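Sumbridge Laboratory Opens Second Phase of Household Chore Study

Mar 16, 2020

The Sumbridge Institute for Applied Automation has begun the second phase of its study of everyday chores, the institute announced today. The work will run through June and will cover tasks that people commonly do in kitchens, laundry rooms and small shops. Its purpose is to establish which of these tasks a robot arm of moderate cost can complete without help, and how often.

The study is directed by Geeta Vashisht, head of the institute's manipulation group. It is carried out jointly with Dinby, a regional operator of household goods stores, which has supplied shelving, stock and a list of the duties its staff perform in a normal shift. Sirnovent, an engineering firm, maintains the arms and the control software.

"We are asked every week whether a machine can do the dishes yet," Vashisht said. "The answer depends a great deal on the dishes. A dry plate on a clear counter is within reach. A sink full of mixed items under cloudy water is a different matter, and we would like to be able to say how different."

The first phase tested six tasks: folding hand towels, placing cups on a rack, sorting flatware, wiping a tray, hanging a garment on a hook and facing boxed goods on a store shelf. Each arm was given a fixed time for every attempt, and an attempt was recorded as complete only if no person touched the arm or the objects. In total, the group logged 1000 attempts. Cups and boxed goods gave the best results. Hand towels gave the weakest, chiefly when the towel was left bunched and the arm could not find a corner.

According to the group's report on that phase, most failures fell into a small number of types. The arm closed on nothing, closed on two objects at once, or took hold correctly and then lost the object while moving. Failures in the last category were the most costly for the store tasks, as a dropped box often knocked over its neighbors and ended the attempt.

For the second phase, the institute has kept three of the original tasks and added several that involve tools or water. Many chores are done with something held in the hand, such as a sponge, a brush, a ladle or a scoop. In these tasks the gripper must keep a steady hold on the tool while the far end of the tool does the work. A small slip at the handle can turn the tool away from its target, and the arm must notice the change and correct for it.

Water adds further difficulty. Reflections from overhead lights move across the surface and can be mistaken for objects. Clear or shiny items are hard to pick out against the bottom of a basin. Floating items drift when a tool comes near them, so that a position measured a moment earlier may no longer be correct.

Austra Paju, who leads the water tasks, said that the group decided to start with simple materials before moving to real dishwater. The starting task uses a shallow basin, light plastic toys and a hand net. The arm holds the net by its handle, brings it down to the water and tries to lift out a toy.

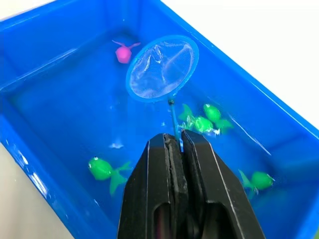 "A skimming motion looks easy when a person does it," Paju said. "People feel the drag of the water in the wrist and adjust without thinking. Our arm has to learn that from its camera and from the load on its joints. If it goes in too fast, it pushes the object away. If it goes in too slowly, the object may drift past the rim."

The motions learned in the basin are expected to carry over to lifting food from a pot, clearing scraps from a sink and retrieving small items from a soaking tub. Paju cautioned that this has not yet been shown. Tests with a ladle and a slotted spoon are planned for later in the phase.

Training for each task begins with demonstrations in which an operator guides the arm by remote control. The institute has set a starting figure of 50 demonstrations per task, after which the arm is tested on its own. More will be added for any task in which the arm does not improve between test rounds. All operators receive the same instructions and work from the same starting positions, so that results from different arms can be compared.

Dinby will host a separate series of tests in the stockroom of its Rai Street store. These will cover unpacking small cartons, returning misplaced goods to the correct shelf and wiping spills from a hard floor with a long-handled mop. The tests will be held outside opening hours and will not involve customers. The company stated that it has no present plan to place the arms on its sales floor and that staffing will not change as a result of the study.

Vashisht said that the institute does not expect any household task to reach a level suitable for unsupervised use during the current phase. An arm that completes a chore nearly every time in the laboratory may still do poorly in a home, where the lighting, the counter height and the objects themselves are all unfamiliar. For that reason, each task will also be tested once in a room the arm has not been trained in, with household items bought separately for the purpose.

The institute will publish completion rates for every task, including those in which the arm does not succeed. Recordings of selected attempts will be released with the report, along with the list of objects used and the time allowed for each attempt. Other laboratories that wish to repeat the tests may request the full task instructions from the manipulation group.

Stores and housing providers interested in proposing a chore for a later phase may write to the institute's public information office. Proposals should name the task, describe the tools normally used and state how long a person usually takes to complete it. They will be accepted until the end of June.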